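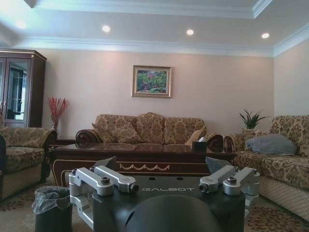 Open house at Rowlands, November

I went because the flyer promised coffee and a robot that picks up litter, and I own two teenagers, so you can see the appeal. Rowlands runs these afternoons in a living room at the back of the Irna building, furnished the way my grandmother would have furnished it if money had been no object. Visitors stood along the edges and tried to look like people who vacuum.

Jahangir Sultana gave the introduction. The job was simple enough to fit in one sentence: find the trash on the carpet and get it into the bin. He then spent 188 seconds on what could go wrong, which I timed, having already finished my coffee. Chief among his worries was the carpet. A floor covered in big round flowers is hard work for a machine looking for small things that aren't flowers. It's hard work for me, and I've had fifty years of practice.

A bottle with a red cap and a crumpled scrap of paper on the carpet, one gripper down by the lip of the bin. The whole room leaned in at this point, including a man who had told me he was only there to get out of the rain. 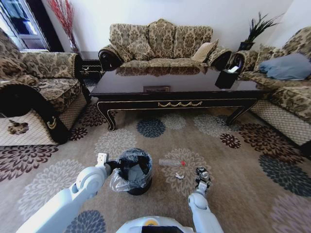

Gradavix asked whether any of this would work in a house with a dog, and said that at home the trash moves by itself, usually at speed and under the couch. Jahangir said dogs were on the list. He did not say where on the list.

The bin itself came up more than I expected. A full half of the question period went to liners. Apparently a bag folded over a rim is a floppy, shiny, shapeless nuisance if you're trying to work out where the opening is, and the Rowlands people talk about it the way farmers talk about hail. I went home with new respect for the rigid wastebasket.

Small stuff got its own discussion. A bottle is generous, as litter goes — it has a shape and stays more or less a bottle. Scraps are another matter, being thin and pale and very fond of lying flat. Someone suggested just using a broom. There was a pause, and then we moved on to the next question.
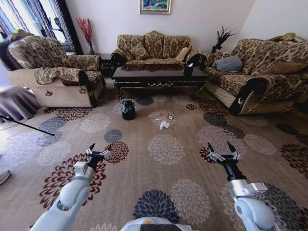
Both grippers open, small litter on the rug, bin to the left by the coffee table.

I should say something about the pace, in case you're planning to bring children. Bring a snack. Demonstrations like this run at the speed of a careful person parallel parking in front of a restaurant window, and there's a lot of standing around between rounds. I rather liked it. You start rooting for the arms the way you root for a toddler with a spoon, and then you catch yourself whispering encouragement to a piece of equipment in front of strangers.

The handout had a page on Indudeck, which I understood to be the software side of things, and which I then understood less the more I read. There was a diagram with five boxes and an arrow going back to the first box. I have worked in offices where that was the whole business plan.

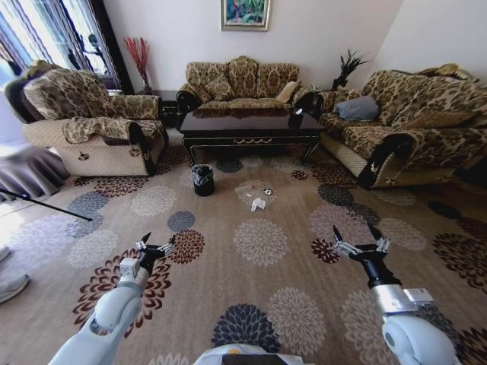
What I wanted from the page was a price, and there wasn't one. I asked Jahangir and he said it was too early for that, in the tone my contractor uses about the bathroom. Fair enough. He was more forthcoming about the next open house, which should be in the spring and will cover clearing a table. Doors open at 3, parking is behind the building, and the good cookies are on the tray nearest the coat rack. Get there before the man from the rain does.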